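Home-built robot pair takes on the living room, one cushion at a time

Posted 2022-12-13 in Workshop News 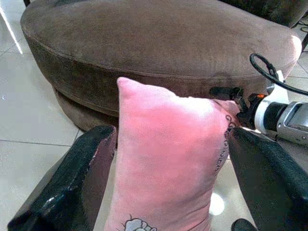

Two arms, one pink pillow and the ottoman at the Viltitach workshop.

A pair of robot arms put together in a shared workshop has been given its first proper household job, and the household in question consists largely of a big round ottoman and a pillow.

The Viltitach workshop, which until now was best known for repairing bicycles and losing the key to the kiln, has been building the machine since August. The project is called Salazar. The name was picked by ballot, and the runner-up was too rude for the grant form.

Salazar's task sounds simple enough. It has to take hold of a soft pillow, carry it across a tiled floor and set it on or against a piece of furniture, without dropping it and without giving the furniture a shove. A toddler can manage this, though the toddler has the advantage of not needing a new power supply every few weeks.

Soft things turn out to be hard work for machines. A box stays the same shape when you squeeze it. A pillow sags, folds and slides off sideways, and where its corner was a second ago is no guide to where it is now. Salazar's builders have gone for two arms so that one can keep a grip on the body of the pillow while the other sees to a corner. Getting the two to agree on who is doing what has taken up most of the autumn.

The larger fingers are black plates with a fair number of scuffs and chips on them. The group has been asked about replacing them and says it will do so when they stop working, a policy it also applies to the kettle.

The control software is home-made and goes by the name of Pilulis. It started as a short script for opening and closing one gripper and has since grown to 1288 lines, a good many of which are comments apologising for the other ones. Each practice run is saved, so that the builders can go back over the awkward moments and adjust the grip. They have logged almost 400 runs to date, and the log has a column headed "Remarks" that we were asked not to quote.

Furniture was chosen on the grounds of what was already there. The ottoman has a padded side, a darker base set well back underneath it and the comfortable wear of something that has been sat on a great deal. That overhang has caused trouble, as a pillow lowered too far will tuck itself under the edge and stay there. The pale floor tiles are another nuisance. They are shiny enough to throw back bright patches of light, and Pilulis has been known to take a reflection very seriously.

Next comes Jindance, the workshop's name for a longer routine in which the arms will have to tidy 14 soft items from the floor in one go. The current best is a good deal lower. Until then the pillow goes out and comes back, and members who want to sit on the ottoman are asked to check the sheet by the door first.

The workshop holds an open evening for the project every 2 weeks. Visitors are welcome to bring a cushion of their own, provided they are not too fond of it.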